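# Sanctions by Press Release

Feb 19, 2019
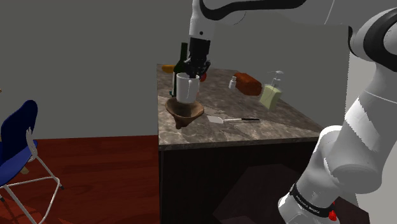
## The strongly worded letter and its afterlife

A foreign ministry has a limited number of verbs. It can regret, it can deplore, it can condemn, and on a very bad day it can suspend. Most governments spend years among the first three, and the people being deplored have learned to sleep through it.

I've been reading statements on election abuses for longer than is healthy. My colleague Idris Ellis keeps them in a binder and once read me 21 in a row over lunch. By the soup we could finish the sentences ourselves. "Deeply concerned" comes early. "All parties" are urged to show restraint, including the party currently in jail.

Defenders of the letter say it costs nothing. I think it costs quite a lot. A warning that leads nowhere tells the other capital exactly how much it can get away with, and it tells the opposition there to stop checking the mail.

## What I'd do with the money

Take the training grants. A donor flies in two consultants, rents a hotel ballroom and teaches local activists how to write a grant application, mostly to the same donor. The final report counts participants. It rarely asks whether anyone was able to hold a public meeting the following month, which was supposedly the point.

I'd put half of that budget into dull things: legal fees, printing, rent for small newspapers. A paper that can pay its landlord for three years is a nuisance to any ruling party. A tote bag from a workshop is a nuisance only to its owner.

And I'd tie the trade perks to something. They already come with conditions — lovely ones, well drafted, with footnotes — and the conditions are waived whenever somebody needs a gas contract or a port. Either enforce them or take them out and save the translators some work.

My diplomat friends tell me this is naive, that quiet conversations do more than I'll ever hear about. Maybe so. I'd just like to hear about one of them.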